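Narier has put its gas bills up again, so I read the letter properly this time, with tea. Reading time: 2 min

1/ The letter says wholesale prices "remain volatile". They fell all winter. Mine went up in January. Volatile in one direction, then.

2/ My year comes to £729 in standing charges and heating for a flat with 3 radiators, one of which is decorative.

3/ Rang them. Spent 11 minutes with a pan pipe version of something I used to like. Was told the tariff reflects "network investment".

4/ The network in question is the Okadell pipeline, which was meant to bring the price down once it opened. It has opened. There was a ribbon and everything.

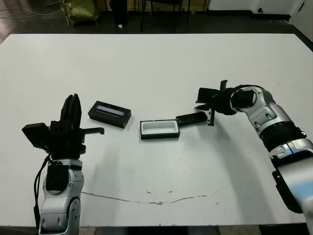
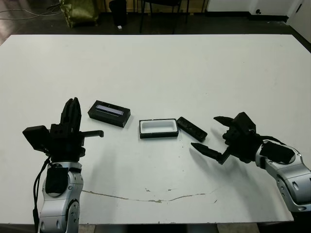 5/ Josiane Hamel replied to say the Okadell money comes out of the standing charge, so turning the heating off won't save you a penny of it. She's on Hiler now and pays less, though they bill her in a typeface only ants could read.

6/ So I looked at Hiler. Cheaper per unit, £500 deposit if you've moved in the past year. I have moved in the past year.

7/ Charpentier will take me without a deposit, on a fixed deal, at a price I can only call confident.

8/ Staying with Narier until spring, wearing a second jumper. Will post the reply to my complaint if one comes.

Recent posts
Is my smart meter sulking?
Heat pumps and the upstairs neighbour
Albane Jacquet on reading a gas bill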